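# Girel 台式压书机

Girel 是一台放在桌上使用的手工压书机,由 Fomonico 制造,适合装订、修补和压平纸张。它有两块压板、两根立柱、一根中央螺杆和一个横梁手轮。我们用它做自己的工作已经很久,后来才决定把它卖给别人,所以这一页写得比一般的产品介绍长。很多句子来自我们给顾客写的回信。

如果您只想知道尺寸和订购的方法,请直接看“规格”和“订购”。如果您以前没有用过压书机,建议您先读“它能做什么”和“第一次使用”。

## 它能做什么

压书机的工作很简单:让一叠纸在均匀的压力下保持一段时间。这件事听起来不重要,可是一本手工做的书,好看不好看,常常就看这一步。刚刚刷过胶的封面纸会吸收水分,纤维会变长,干的时候又会缩短。如果这个时候没有压力,封面就会向外翘,像一片干了的叶子。用几本厚字典压着也可以,我们自己开始的时候也是这样做的,但是字典会滑,而且中间重、四边轻。

Girel 可以用来做下面这些事:

- 折好书帖以后,把折痕压实,让整叠书帖变薄;
- 锁线以后压住书芯,在书脊上刷胶;
- 粘环衬和封面,等待胶水变干;
- 把受潮后起皱的单页、地图、乐谱或信件压平;
- 裱纸板,做书盒和文件夹的盒壁;
- 压干小型的植物标本(请用吸水纸隔开,并且要常常换纸)。

它不适合用来裁切。有人问过我们,能不能在压板边上固定一把刀,当作切书机。我们不建议这样做。压板的边是圆的,刀没有可以依靠的直线,而且横梁没有考虑过横向的力。

它也不适合热压。请不要把熨斗放在压板上,也不要在压板中间放加热垫。木板的胶合处不喜欢热,螺杆里的油脂受热以后会流到书上。

## 规格

| 项目 | 数值 |
|---|---|
| 总高度(手轮升到最高) | 56 厘米 |
| 最大开口 | 63 毫米 |
| 压板 | 山毛榉木,上下各一块,背面有横档 |
| 立柱 | 钢,发黑处理 |
| 螺杆 | 梯形螺纹,钢制,配青铜螺母 |
| 固定螺丝 | 4 个,从底座下方装入 |
| 保修 | 2 年 |

关于开口:63 毫米对大多数人是够的。一本普通的笔记本,加上两边的垫板和毛毡,只用到开口的一小部分。您也可以一次压几本,中间用光滑的垫板隔开。要压很厚的家谱、账簿或者带盒子的书,请先量一量书和垫板加起来的厚度。太紧的时候不要硬塞,纸边会受伤。

关于重量:我们不在表格里写重量,因为山毛榉木板每一批都不太一样。一个成年人可以把它从地上搬到桌上,但是请弯膝盖,不要弯腰。搬的时候握住立柱,不要握手轮。手轮会转,机器会突然往下走一点,那一点已经够吓人了。

## 为什么用木压板

铸铁压板很平,也很重,放在地上的大压书机一般都用铸铁。我们做 Girel 的时候,试过一个铸铁的版本。它压得很好,可是冬天早上工作室冷,铁板上会有一层看不见的水汽,几本浅色布面的书因此有了淡淡的锈印。Els Meijer 后来用了很多时间清理这些书,从那个时候起她就不愿意再谈铁板。

木板也有缺点。木头会动。空气干燥的季节,板会稍微收缩,潮湿的季节又会胀回来。所以我们在背面做了横档,横档上的螺丝孔是长形的,木头可以在里面移动而不会裂开。请不要把这些螺丝拧到最紧。它们出厂时的松紧是正确的,您用手指按横档,它应该不晃,可是螺丝刀再转四分之一圈还转得动。

压板表面涂了硬蜡油。PVA 胶水滴在上面,干了以后可以用指甲或者骨刀揭下来。淀粉糨糊请用湿布擦。不要用酒精,酒精会把蜡带走,留下一块发白的地方。

## 在什么样的桌子上使用

桌子要稳,这一点比桌子的大小更重要。您转手轮的时候,力会通过底座传到桌面上,如果桌腿会晃,整台机器就会跟着您的手转。厨房的餐桌、结实的写字台和木工台都可以。带轮子的桌子请先锁住轮子。玻璃桌面请不要用。

底座前边最好和桌边平齐,或者伸出来一点点。这样您的手可以从下面托住书,慢慢把它送进压板中间。左边和右边要各留一点地方,因为手轮的横杆比压板宽。

很多人只有一张桌子,白天要用它写邮件,晚上才用它做书。这没有问题,不过请在开始以前把桌上怕胶水的东西收走。胶水飞得比人想象的远,特别是用硬毛刷子的时候。

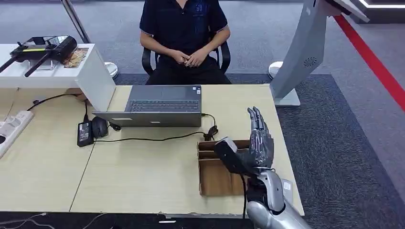
我们的习惯是在桌面上铺一张旧报纸,报纸上再铺一张干净的白纸。白纸脏了就拿走,下面还有一张。刷胶的时候从中间往外刷,刷子离开纸边的那一下最容易把胶带到纸的背面,所以那张白纸每刷完一次都应该换。这样做会用很多纸,但是纸比一本坏了的书便宜得多。可以用打印坏了的纸,只要没有墨粉的那一面朝上。

光线也要想到。窗户在左边,对用右手的人是最舒服的。晚上请把灯放低一点,让光从侧面照过来,这样纸面上的小气泡会有影子,您能及时看见并把它赶出去。从正上方来的光会把一切都照得很平,气泡就藏起来了。

## 第一次使用

收到包裹以后,请先让机器在房间里休息一个晚上,箱子打开,但塑料膜不要全部撕掉。木头从冷的货车来到暖的房间,需要一点时间适应。

第二天可以安装:

1. 把底座翻过来,放在一块毯子上。
2. 把两根立柱插进孔里。立柱上有一道短短的刻线,刻线朝向机器的后面。
3. 用随机器来的扳手装上 4 个螺丝。先都拧到刚刚有阻力,再按对角的顺序拧紧。
4. 把机器翻回来,放上横梁,让螺杆穿过青铜螺母。
5. 转动手轮,让上压板慢慢下来,直到它碰到下压板。两块板之间夹一张薄纸,四个角都试一试,纸应该都拉不动。
6. 如果有一个角的纸拉得动,请把立柱的螺丝松半圈,压紧上压板,然后在压紧的状态下再把螺丝拧回去。

最后一步听起来奇怪,可是它几乎总是有用。机器自己会找到正确的位置。如果做了两次还不行,请写信给我们,附上您的收货地址,我们会先寄一套垫片给您。

第一次压的时候,请不要压重要的书。找几张不要的纸,折一个小本子,让手先知道这个手轮的感觉。螺杆新的时候会有一点紧,用过一段时间以后会变得顺滑。

## 压力要多大

这是我们收到最多的问题,也是最难用文字回答的问题。我们没有在手轮上装刻度,因为一个数字对厚的书和薄的书意思完全不同。下面是我们在工作中用的三个说法。

**轻压**:手轮用两个手指转到转不动为止。用在刚粘好的封面、皮面、有凸起装饰的封面,还有所有旧的、脆的纸。

**中压**:用一只手握住横杆,转到有明显的阻力,再加八分之一圈。用在裱纸板、压环衬、给书脊刷胶以前固定书芯。

**重压**:用两只手,转到您觉得可以停了。用在压新折的书帖。只有没有胶水的干纸才可以重压。有胶水的时候用重压,胶会从布的纹路里挤出来,变成小小的亮点,以后也去不掉。

Karlijn Boersma 教课的时候,总是让学生先闭上眼睛转手轮。眼睛看着书,人会着急,常常压得太重。我一开始不相信,后来自己试了,觉得她是对的。

还有一点:粘好封面以后,不要马上压很久。先压几分钟,拿出来看一看,用骨刀把书槽再走一遍,换掉吸了水的纸,然后再放回去过夜。那几分钟里,大部分多余的水分已经到了吸水纸里。如果您不换纸,水分又会慢慢回到书里去。

## 垫板、毛毡和吸水纸

压板不应该直接碰到书。中间要有垫板,垫板要比书大一圈,而且要光滑。我们随机器送两块桦木胶合板的垫板,边已经磨圆。您可以自己再做几块,材料店里的密度板也可以用,不过请用细砂纸磨边,再打一层蜡。

有书槽的精装书需要带边条的垫板,边条压在书槽里,书脊留在垫板外面。书脊一定要留在外面。如果把圆脊的书整个放进去压,书脊会变平,环衬会在书槽的地方裂开。这个错误我们每年都会看到几次,大部分是可以修的,可是很花时间。

毛毡用在表面不平的东西上,例如布面上有绣花,或者旧书的皮面已经有了高低。羊毛毡比化纤毡好,化纤毡压久了会硬。毛毡不要太厚,厚了以后压力会散掉,书角反而压不到。

吸水纸请买没有酸的,颜色要白。它可以重复用很多次。用过以后一张一张地摊开晾干,不要叠在一起,也不要放在暖气上,放在暖气上会卷。已经有胶点的吸水纸请剪掉那一块,剩下的裁小了还能给小书用。

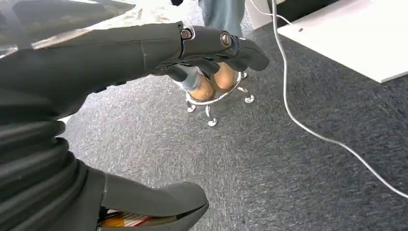 *Fomonico 手工装订部 · Ham*

## 保养

这台机器需要的照顾不多,但是需要得很规律。下面是我们在工作室里的做法。

**每次用完以后。** 把上压板升起来一点,让两块板之间有空气。不要让机器在压紧的状态下空着过夜,螺母会一直受力,木板也会记住那个形状。用干布擦掉灰尘和纸屑。纸屑看上去很软,可是一小片折起来的纸夹在垫板下面,就会在封面上留下一个角的印子。

**每个月。** 看一看底座下面的螺丝。用扳手轻轻碰一下,不要用力。如果它动了,拧紧到不动就可以。

**每年一次,我们在 November 做,也就是十一月。** 把螺杆全部转出来,用布擦掉旧的油脂,再用一支旧牙刷清理螺纹。然后涂上薄薄一层新的油脂,转进去,转出来,再把多余的擦掉。油脂请用白色的、没有气味的那种。自行车链条油太稀,会往下流,正好流到书上。

压板表面干了、颜色变浅了,就可以再上一次硬蜡油。用一块不掉毛的布,顺着木纹擦,等一刻钟,再用干净的布擦一遍。沾过油的布请在户外摊开晾干再扔,因为揉成一团的油布可能自己发热起火。这件事请认真对待。

## 常见的问题

**转动手轮的时候有吱吱的声音。**

一般是螺杆上端的垫圈干了。在手轮下面有一个小的开口,滴一滴机油就好。如果声音是从立柱来的,说明横梁有一点歪,请把上压板升到最高,再降下来一次。

**封面压好以后还是翘。**

请先看纸的丝缕方向。封面纸板、封面布和环衬的丝缕都应该和书脊平行。如果有一层方向错了,再好的压书机也没有办法。想知道丝缕方向,可以剪一小块纸,在一面涂一点水,它卷起来的轴就是丝缕的方向。如果方向都对,那么多半是时间不够。厚的纸板在潮湿的季节需要压两个晚上。

**封面上有一条直线的印子。**

垫板比书小,或者垫板的边没有磨圆。请换一块大的。印子如果很浅,可以在上面盖一张微微湿的吸水纸,轻压一个小时,有时候会消失。丝绸面不要这样做。

**两块压板不再平行了。**

常常是因为书没有放在中间。螺杆在中央,书也应该在中央。如果您长期把小书放在左边,立柱会一边松、一边紧。请按“第一次使用”里的第六步重新调整。

**可以用它压豆腐或者奶酪吗?**

真的有人问。机器可以压,但是压过以后请不要再用它压书,我们也不再负责保修。

**左手的人用起来方便吗?**

方便。手轮两边是对称的,螺纹的方向和一般的螺丝一样,顺时针是往下。

## 用过它的人怎么说

Jolien Timmermans 在家里修家族的信件和照片册,她把机器放在缝纫室。她写信告诉我们:“以前我用两个花盆压纸,花盆里还有花。现在花可以回到窗台上了。我最满意的是手轮不高,我坐着也能转。我不满意的是扳手,它太短,手会疼。”

关于扳手,她说得有道理。我们已经换成了长一点的,以前买过机器的顾客可以写信来要,我们会寄一把。

Tshepo Motaung 用 Girel 做乐谱的文件夹,一次压好几个。他的建议是在垫板上写号码,每次按同样的顺序放,因为胶合板也会有自己的弯度,按顺序放,弯度就会互相抵消。他还提醒大家,压完以后要慢慢松开手轮,“像打开一瓶汽水那样”。我们不确定这对纸有没有好处,可是对螺母肯定是好的。

也有人把机器退给了我们。有一位顾客想要压大幅的版画,她的纸比压板大很多,只能折起来。这是我们的错,我们在旧的页面上没有说清楚。Girel 是给书和小幅纸张用的。大幅的版画请用两块大木板和重物,或者找一台真正的大压机。

## 关于 Tresgate 版本

有些顾客问起 Tresgate。那是我们以前做的一个比较小的型号,横梁是木头的,手轮是三个角的形状。它现在已经不生产了,但是我们还保留着螺母、垫圈和手轮的备件。如果您有一台 Tresgate,请不要因为它旧就丢掉。它的横梁如果有裂缝,请立刻停止使用,然后写信给我们。没有裂缝的话,它可以继续用很长时间。

Tresgate 的垫板可以用在 Girel 上,反过来不行,Girel 的垫板对它来说太宽。两种机器的螺杆粗细不同,不能互换。有人在旧货市场上看到过用 Girel 螺杆改装的 Tresgate,那样的机器请不要买。

## 箱子里有什么

- 底座和下压板(已经装在一起)
- 上压板、横梁和螺杆(已经装在一起)
- 立柱两根
- 手轮
- 固定螺丝 4 个,另加备用一个
- 长扳手
- 桦木垫板两块
- 一小盒油脂
- 一本薄的使用手册,中文和荷兰文

箱子里不包括毛毡、吸水纸、胶水和带边条的垫板。这些可以另外订。箱子本身请保留一段时间。如果机器需要寄回来修理,没有比原来的箱子更合适的包装。里面的纸角是按形状折的,拆的时候请记住它们的位置。

## 订购

Girel 是一批一批做的。每一批做好以后,我们先给等待名单上的人写信,然后才在这里开放订购。要加入名单,请来信告诉我们您的名字、所在的城市,以及您打算用它做什么。最后一项不是必须的,但是我们很喜欢读,有时候也能因此提前告诉您它合适不合适。

订购和运输的问题由 Roel Desmet 回答。他用中文回信会慢一点,因为他要先写好再请我检查,用英文和荷兰文会快一些。装订方法的问题请写给 Karlijn Boersma。修理和备件请写给 Els Meijer,信里最好写上底座下面的编号。

您也可以到 Ham 的工作室来试用。请先约时间,下午比较好,上午我们常常在刷胶,手不能停。来的时候可以带一本自己的书。我们会准备垫板和吸水纸。停车的地方在楼后面,楼梯有点窄,如果您想当天把机器带走,请提前说,我们会把它放在一楼。

## 保修和退货

保修期是 2 年,从您收到机器的那天开始算。它包括木板开裂、螺母磨损、立柱弯曲和横梁变形。表面的划痕、胶水的痕迹和自然的颜色变化不包括在里面。山毛榉木用久了会变成蜂蜜的颜色,这是正常的。

退货请在收到以后一个月内告诉我们。机器可以是用过的,我们知道不用就没有办法判断。请把它擦干净,把螺杆转到中间的位置,用原来的箱子装好。寄回的运费由您付,如果是我们的问题,由我们付。

保修期以后,我们仍然修理。我们会先看过机器再告诉您价格,您不同意的话,我们就把它按原样寄回去。备件的图纸也可以向我们要,如果您附近有一位好的木工,自己做一块上压板并不难。图纸上所有的尺寸都是毫米,木纹的方向用箭头标出,请一定照着箭头做。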